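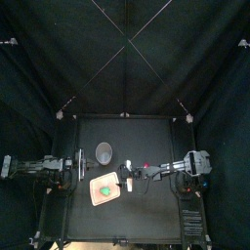
I have helped with the after-school robotics club in Stindton for 11 years, and I want to put in a word for dull tasks. Clubs like ours are under steady pressure to build things that race, fight or throw, and I love a good throwing machine as much as anyone. But the best term we've ever had began in April, when the students gave two arms a chopping board, a cup and a bit of bright green veg, real or toy, and set out to get them working together.

It sounds like nothing! Then you try it. Which arm goes first? How does the left one know the right one has let go? Our lot argued about this through whole lunch breaks, drew it on the backs of worksheets, and logged 437 attempts in the Tamosora notebook -- every one with a note on what went wrong. One page says only "cup again".

The Kurance Cup is great fun and I hope we enter next year. Still, a competition gives you one afternoon and a score, and a lot of the children spend it watching. With a small job on a table, everybody gets a turn at being stuck, and they come back the next week wanting another go. I'd like to see more clubs try it -- pick something you could do with your eyes shut and give it a whole term.

01/05/2025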